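Rallard Elementary Science Fair: Frequently Asked Questions

Updated October 20, 2019

When is the science fair?

The fair is held in March, in the gym. The exact date goes home in the first newsletter after winter break. Set-up is during the school day and families are invited from 5:30 to 7:00 p.m.

Who can take part?

All students in grades K-5. Projects are required for 4th and 5th grade and optional for everyone else. Kindergarten and 1st grade usually do one class project together, so check with your child's teacher before starting one at home.

Can students work with a partner?

Yes, in grades 2-5. Groups of three or more are not allowed. Partners have to be in the same grade but can be in different classrooms. Both names go on one entry form.

How do we sign up?

Fill out the yellow entry form and return it to the front office. Extra forms are in the rack by the door. We had 67 projects last year and the gym holds 70 tables, so late forms go on a waiting list.

Does it cost anything?

There is no entry fee. Each student who turns in a form gets one free tri-fold board. A replacement board is $4, cash or check made out to Rallard PTO.

What kinds of projects are allowed?

Grades 3-5 should do an experiment with a question, a test and results. Students in K-2 may do an experiment, a collection or a model. Engineering projects are welcome in any grade as long as the student can explain what was built and what was changed along the way.

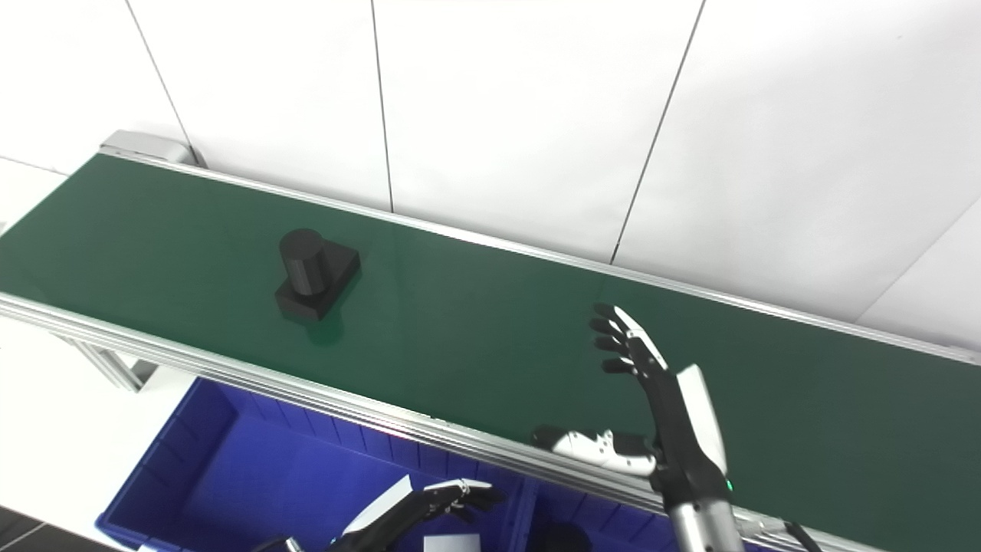 What is not allowed?

No open flames, no live animals other than insects in a closed container, no mold or bacteria cultures, and no glass. Food may be part of a display but may not be handed out. Anything that plugs in must be marked on the entry form so the table can be placed near an outlet. Bring your own extension cord with the student's name on it.

How much can parents help?

Parents can drive to the store, cut things with sharp tools, and type for younger students. The idea, the testing and the writing on the board should be the student's own. Judges talk to each student, and a 3rd grader who can explain a simple project will score better than one who can't explain a complicated one.

How is judging done?

Projects in grades 3-5 are scored out of 70 points using the sheet on the back of the entry form. A score of 61 or higher earns a blue ribbon. K-2 projects are not scored, and every student in those grades gets a participation ribbon. Score sheets come home in the Friday folder.

Does anyone go on to the district fair?

Yes. Rallard sends 14 projects to the district fair at Witkowska Middle School. Only 4th and 5th graders are eligible. Families of students who are chosen will get a letter with the date and drop-off times. Transportation is not provided.

My child doesn't have an idea. Where should we start?

Mr. Sotiropoulos keeps a binder of past project titles in the science room, and the library has a shelf of experiment books that can be checked out for two weeks. He is also in the room at lunch recess for students who want to talk through an idea.

What happens to projects after the fair?

They need to be picked up by the end of family night or before school the next morning. Boards left after that are recycled.

Who do I contact with other questions?

Send a note to Orestis Sotiropoulos, science fair coordinator, through the front office, or leave a message with the school secretary.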